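Vosex Trilmont Fiber-Coupled Spectrometer - Frequently Asked Questions

Last updated September 23, 2023

General

What does the Trilmont measure?

The Trilmont is a compact grating spectrometer for the ultraviolet and visible range. Light enters through a fiber, passes a fixed slit, and is spread across a linear detector. There are no moving parts. The instrument can be used for emission, transmission and reflection, depending on what is connected to the fiber port.

What is the optical resolution?

2 nm with the standard slit. A narrower slit gives better resolution but less signal. The slit is fitted at the factory and cannot be changed by the user.

Does it need to warm up?

Yes. Allow 30 minutes after power-on before taking readings that will be compared with later ones. The dark level drifts during warm-up, mostly in the first part of it. Quick checks, such as confirming that a lamp is on, can be done right away.

Which light source should I order?

For reflection work, order the tungsten module. It is stable and has a smooth spectrum, but it is weak at the blue end. Where the blue end matters, use the combined module, which adds an LED with its peak at 448 nm. The deuterium module is intended for absorbance in liquids and is a poor choice for solids.

Reflection measurements

How should a sample be prepared?

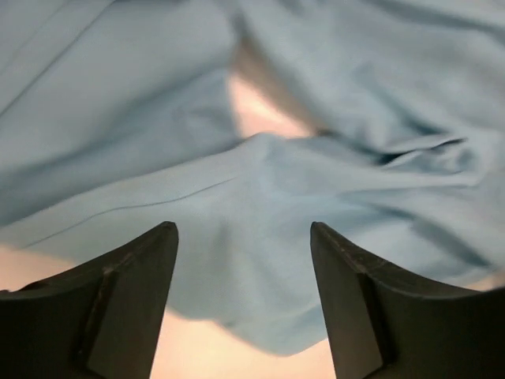 The reflection probe looks at a small spot and has no way of knowing how that spot is tilted. Lay the sample flat against the backing plate, close the clamp, and set the probe height with the spacer supplied. Textiles need the most care. Pale blue cloth bunched up as in the photo looks grayer in the shaded folds and almost white on the raised ridges, and a probe moved across it will report that difference as a change in reflectance. Seams should be kept out of the spot for the same reason. Thin materials must be folded until adding another layer no longer changes the reading, or the backing plate will contribute to the result.

Should the probe be at 45 degrees or 90 degrees?

Use 45 degrees for diffuse reflection from matte samples. Use 90 degrees for mirrors, coatings and wafers. At 90 degrees a glossy sample sends the direct reflection back into the probe, and the reading can go above 100 percent relative to a white tile. The instrument is working correctly when this happens, but the number is of little use for color.

My readings change when I rotate the sample. Is the probe faulty?

Probably not. Many surfaces have a direction: brushed metal, wood, rolled plastic, woven goods. Take readings at several rotations and average them. Geerts has a function for this under Acquire, Rotational Average. If the readings also change when you rotate the white tile, inspect the probe tip for dirt and check that the probe is seated fully in its holder.

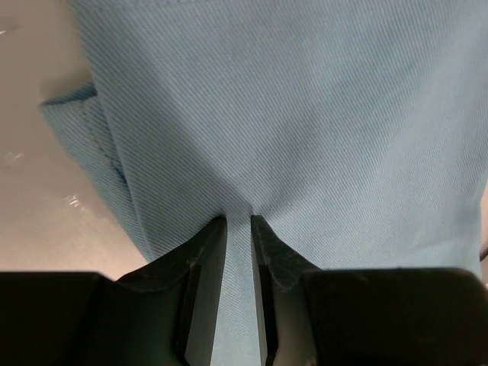

The rotational average should be taken with the same spacer and the same integration time throughout. Changing the integration time between readings makes the stored reference invalid, and Geerts will show a yellow bar across the top of the plot. Take a new dark and a new reference to clear it.

How often should I take a new reference?

At the start of each session, after any change to the lamp, fiber or integration time, and whenever the room temperature has shifted noticeably. A dark reading should be taken every time a reference is taken.

Can I clean the white tile?

Blow off loose dust with dry air. Do not use solvents or wipes. A tile that has been touched with bare fingers should be sent back for cleaning and a new certificate.

Fibers and connectors

Which fibers can be used?

Any fiber with an SMA connector will fit. For work below 300 nm use the solarized type. Standard fiber darkens under deuterium light, and the loss is permanent.

How tight should the connector be?

Finger-tight. Do not use pliers. Cap both ends when the fiber is not connected - most weak-signal cases handled by the service desk come down to a dirty end face.

Software

What is Geerts?

Geerts is the control program supplied with every Trilmont. It handles acquisition, dark correction, reference storage and export to text or spreadsheet files. One license covers all computers at a single site.

The program reports "saturated" but the plot looks normal. Why?

The warning checks the raw counts before dark correction and smoothing. A narrow peak can saturate the detector and still look rounded after smoothing. Lower the integration time until the warning clears, then take a new dark.

Can I use my own software?

Yes. The command set is listed in the programming manual. Firmware released before June does not support the buffered mode, so update first if you need it.

Service

Where is calibration done?

At our Zandau service center. Send the spectrometer together with the fiber normally used with it. Wavelength calibration is included. Calibration for absolute irradiance is a separate item - request form 265 and state the lamp distance you need.

Do I need to return the light source as well?

Only for absolute calibration. For wavelength calibration keep the source, remove it from the mounting rail, and ship the spectrometer in its original foam.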